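The Nechyporuk

The 244 goes all the way to Hilla in summer, right down to the ferry slip, and So-ying Kuo had the accordion on the seat beside her with its strap through the handrail. She had bought it a ticket. The driver had laughed and tried to give her the money back, and she had said no, no, it takes up a seat, it pays like the rest of us!

It was a Nechyporuk, the big one, red as a boiled sweet, with one bass button missing and a smell inside the case like an old wardrobe. Her uncle had played it at every wedding in the family until his shoulder went, and then it had sat under a bed. So-ying had pulled it out in spring, meaning only to dust it. By June she could play two waltzes. By August she could play them without her tongue sticking out, and that was when Yu-ting Kao rang.

"Your accordion," said Yu-ting. "Does it work?"

"It works beautifully. One button's gone but you don't need it, not unless you want to play in a very sad key."

"Because the band has dropped out. For the Hilla dance. The fiddle's got shingles and the other two won't come without the fiddle."

"Oh, poor fiddle."

"So-ying. Can you play for a dance?"

And she had said yes, straight off, before her brain had got its shoes on. A whole dance! In a hall, by the sea, with people in it!

She thought about that now with her forehead against the bus window. The road had come up over the last hill and there was the water, spread out flat and shining, with the ferry halfway across looking like something you could pick up and put in your pocket. She wanted to stand up and point. There were only three other passengers and one was asleep, so she pointed it out to the accordion.

Yu-ting was waiting at the slip in a yellow raincoat, though there wasn't a cloud anywhere.

"You've brought a suitcase as well."

"That's music. And a hat."

"How many tunes have you got?"

So-ying had hoped to get a cup of tea inside her before this came up. "Four," she said.

"Four."

"Two waltzes, a polka, and one I think is a march but it goes very well if you're quick."

Yu-ting took one handle of the case and So-ying took the other, and they went up the hill crabwise, stopping to swap arms. The dance ran from seven until ten. You could see Yu-ting doing the sum, and you could see her being kind enough not to do it out loud.

The Lelance was the tall thin hotel at the top of the town, with the dance hall stuck on behind it like an afterthought. It had a glass porch full of geraniums and a stuffed pike over the desk, and So-ying loved every inch of it. She loved the key, which was on a lump of driftwood so you couldn't walk off with it. She loved the stairs, which leaned. She put her hat on the bed and opened the window, and a gull looked in at her as if she'd ordered something.

The trouble was practising. She tried it in the bedroom and a man knocked on the wall, very politely, in time. She tried the porch, but the geraniums swallowed everything. In the end she took the Nechyporuk along the passage to the washroom, sat herself down, drew out the bellows and played one long chord.

Well! It was like playing inside a bell. The low notes rolled off the walls and came back bigger, and the high ones went up and stayed there, and for a moment she was her uncle and the whole family was out on the floor in their socks. 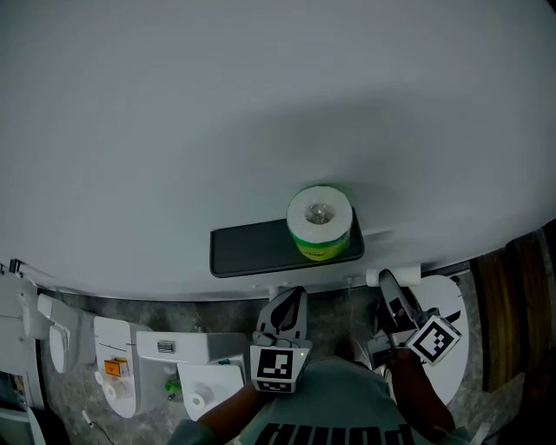
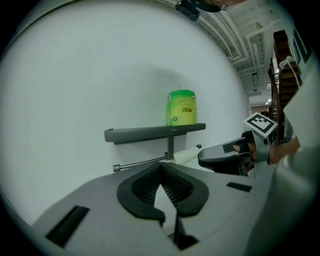
The dark grey shelf, with its bit of green at the right-hand end.

She played the first waltz, then the second, then the polka three times because it had a bit in the middle where her fingers always tried to get off early. When she stopped, somebody on the other side of the door clapped.

"Don't stop on my account," said a voice. "I only want to wash my hands, but I can wait till the end."

It was an old woman in a green cardigan with flour up to her elbows. She was the cook, she said, and she'd had the kitchen window open, and was that the one that went dum-da-dum, dum-da-dum, la?

"It might be," said So-ying. "Sing a bit more."

The cook sang a bit more. It wasn't any of the four. It was a lovely thing, up and down like a path over sand dunes, with a sudden turn at the end of the second line that made the hairs stand up on your arms. So-ying chased it round the keys with her right hand, got it wrong, got it wrong differently, and then had it.

"There!" said the cook. "My sister and I used to dance to that. We were dreadful. We knocked over a sideboard."

"What's it called?"

"No idea. We called it the sideboard."

So that was five. So-ying wrote it down on the back of the polka, mostly in arrows.

Down at Coko, the café on the harbour with the blue chairs, Yu-ting was having a plate of chips and looking like someone who has sent out posters. So-ying came in at such a speed that the door banged.

"People have got tunes in them," she said. "They're just walking about with them! I've had one off the cook."

"Have a chip."

"Who else is there? Who's lived here a long time?"

Yu-ting thought about it. She put down her fork. Then she turned round in her chair and called across to the counter, where a lad with a tea towel over his shoulder was stacking saucers. "What did your grandad use to whistle? When he did the nets?"

The lad went pink, but he whistled it. It was short and quick and came round on itself so neatly that you couldn't tell where you'd got in. A woman by the window said that wasn't right, the end went up, and she whistled it her way, and then a man who had come in for a loaf said they were both wrong and put the loaf down on a table so as to use his hands. By then So-ying had the case open on the floor.

They were there for 45 minutes. The chips went cold and nobody minded, and somebody brought more. A little girl had a skipping song. The man with the loaf had half a hymn, which was no use for dancing until the whistling lad tapped it out twice as fast on a saucer, and after that it was wonderful. The woman by the window had one her mother had brought over on the ferry, from the far side, and she wouldn't sing it in front of people, so she leaned down and hummed it into So-ying's ear. Her breath smelled of peppermint. It was the best of the lot.

"You can't possibly remember all these," said Yu-ting, going back up the hill.

"I can't, no. I'll have to have help."

At seven o'clock the hall doors were hooked open and the light was coming in low and orange right across the boards. So-ying wore the hat. Her knees were going, so she sat on a piano stool and held them still with the weight of the accordion, and looked at all the faces along the walls, with their coats on their laps, waiting to see what sort of evening it was going to be.

She began with the waltz she knew best. Some of the couples got up. She played the other waltz, and more got up, and in the polka she sailed through the middle bit as though there had never been anything the matter with it. She was so pleased that she shouted, and a few people shouted back.

Then she played the sideboard.

She did the first line. She did the second line and the turn, and there her mind went as white as a plate. Not one note. Her hands hung over the keys and the bellows sighed. And from the back of the hall, from beside the tea urn, a cracked old voice took it up — dum-da-dum, dum-da-dum — and came marching down between the dancers with a tray of buns held out in front, still singing, until So-ying caught the tune by its tail and climbed back on.

After that they all did it. When she lost the net tune the lad whistled, and the woman with the peppermints said no, up, it goes up, and half the hall went up and the other half stayed down and it sounded marvellous. The little girl was allowed to stand on a chair. Yu-ting danced with the man who'd bought the loaf, in her yellow raincoat, because she'd been too busy all evening to take it off.

Some time after nine, So-ying played the one that had been hummed in her ear. She played it quietly, and she didn't say where she'd got it. The woman was over by the doors with her bag on her arm, ready to go for the last ferry. She stood and listened to it once through. Then she put the bag down on the floor and held out her hand to the cook.

"Is there a sideboard in here?" the cook said, looking about.

"Go on!" shouted So-ying, and gave it to them again, a little faster.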